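31st July, Druvthorpe, packing room

Glove sessions again. Vasanthi did the morning, fruit into the teal basin, and I took over after lunch. Videtti say the line will pick like us once it has enough of our hands to copy. I've heard that before, in May, about the labeller, and Anitha still straightens labels.
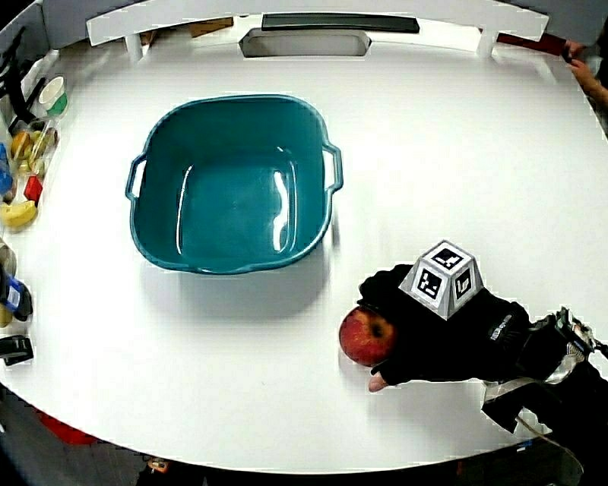
What bothers me is the rota. Two of us are off packing for every session and the target hasn't moved, so Chunhua's lot make it up. Asked Séverine whether glove time counts as packing time. She said she'd find out. Still waiting.

Logged 43 goes, 11 thrown out for the marker not reading. Wrist sore by the end. I also catch myself picking slowly and neatly for the glove, which isn't how I pick at all on a busy shift, so what is it learning?

To do: ask Lavanya who keeps the recordings. Get the rota answer in writing.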